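I have now read three books on decluttering, and I own them all, which tells you how well they work.

The latest was lent to me by Marilou Marquez (lent, then given, because she was decluttering). It runs to 257 pages and could have been a leaflet. The author wants you to pick up each object you own and ask whether it has earned its place. I tried it with the kitchen drawer. The tin opener has earned its place. So has the other tin opener, for the days when the first one sulks. An hour later I had thrown out a dead biro and a takeaway menu from a restaurant that closed in December.

What bothers me is the arithmetic. The book says the average home holds a frightening number of things, then gives a figure with no source. So did the one before it, and the figure was different. Danilo Espiritu, who lives two doors down and has more patience than I do, counted everything in his spare room and got to 1,242, but he counted each playing card. I asked whether he felt any lighter and he said his back hurt.

Then there is the before-and-after business. The "after" is always a bare shelf with one plant on it. I would like to see that shelf again in six weeks, when the post has come and someone has been to the chemist. Flat surfaces fill up. I have lived in four places now, from a bedsit to the house in Jurkthorpe, and every table in every one of them has gone the same way. 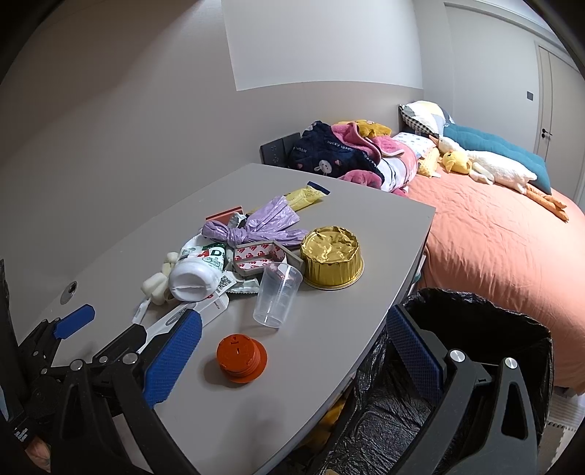 *Foil tub, plastic cup, snack packet, knotted bag. Chapter four would like a word.*

Chapter four is the one about "landing zones". You are meant to choose one spot for things that have just come into the house, and clear it every evening at 9pm. I managed it for a week and a bit. By then the landing zone had a landing zone of its own, on the chair.

I went to a talk on all this at the library, given by a man called Jomar Saludo who does it for a living. He was pleasant and I didn't believe most of it. He told us a tidy house would save us 138 hours a year in looking for things. I put my hand up and asked where the number came from and he said it was "widely accepted". The woman next to me wrote it down.

To be fair to him, he did say one thing I have used since, and that was to stop buying boxes. I had been buying boxes. A box with a lid feels like progress in the shop, then you get it home and it's one more thing with a lid. I have eleven of them under the bed and I couldn't tell you what is in more than two.

My sister thinks I'm being unfair and that the books help some people. Perhaps they do. She kept hers, and her hallway is lovely, but she also has a garage, and I have seen the inside of the garage.

Marilou has offered me another one, on paperwork this time. I've said yes. It can go on the shelf with the others until I find somewhere to put them.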